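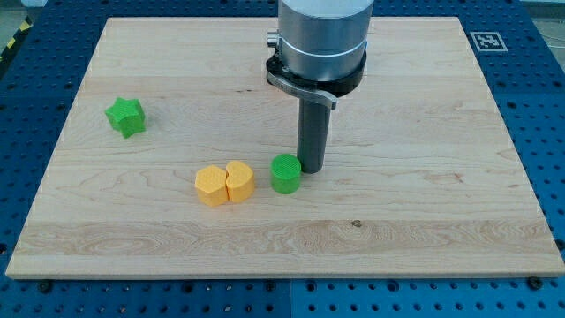
One reader of our draft objected that felting during washing is caused by heat, full stop, and that any handspinner could have told us so without a trial. We are not so sure. The claim is repeated in most craft guides, usually with no source, and the mills at Postham and Kesel have long scoured in water hotter than those guides allow.

Figure 1. Board and perforated table.

4.2 Scouring trials

We washed 71 lots of raw fleece, each weighing 200 g, in mesh bags. Every lot had 2 soaks of 25 minutes with Zeken wool wash, then a plain rinse. Half the flock at Miah was shorn in October, and those fleeces carried noticeably more grease, so we kept them apart in the analysis.

Lots left alone in the hot bath came out with open locks. Matting showed up mainly where the bags had been squeezed or moved under a running tap. This fits the view that handling does most of the harm, but it falls well short of proving it. The same people who handled the bags also graded the locks, and they knew which bag was which. The grading scale itself is a matter of feel and colour, and two graders often disagreed on the finer fleeces.

We also doubt the maker's advice on dosage. Doubling the wash made no difference we could detect in the greasy lots, though our scales may have been too coarse to show a small one.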